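Robot pupils clear the table at Kinnunen

Kinnunen is teaching its two-armed robot to tidy up after lunch - by remote control, one cup at a time. 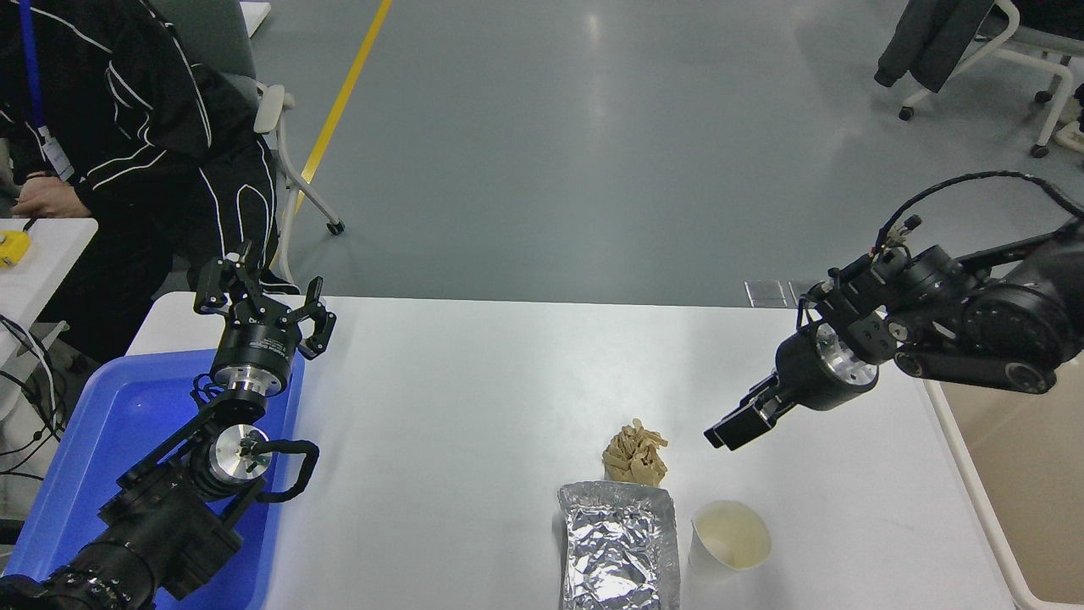 Saimi Ruotsalainen wants 100 good runs by August. The foil is staying for now, and so is the white paper cup, her least favorite pupil.

"My kids learned faster," she said. "They also got paid."

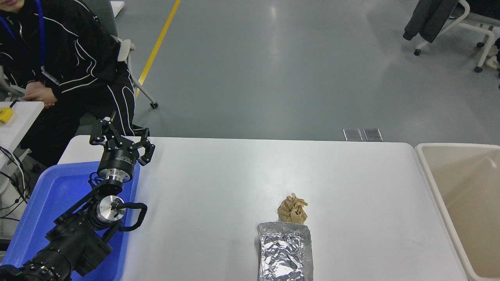
The robot gets no allowance, only more runs. Hauke Mühlbauer would like 1,000.

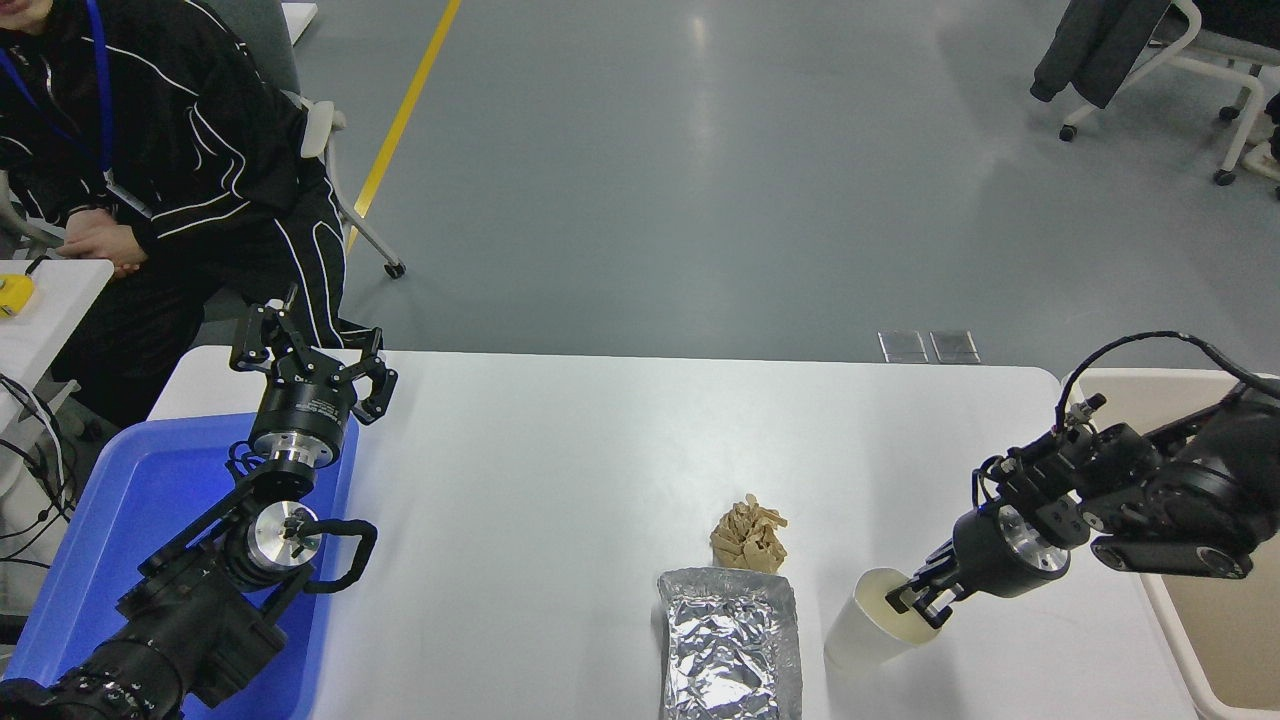 Also in Kakley

Skundetgate parking closes at 4.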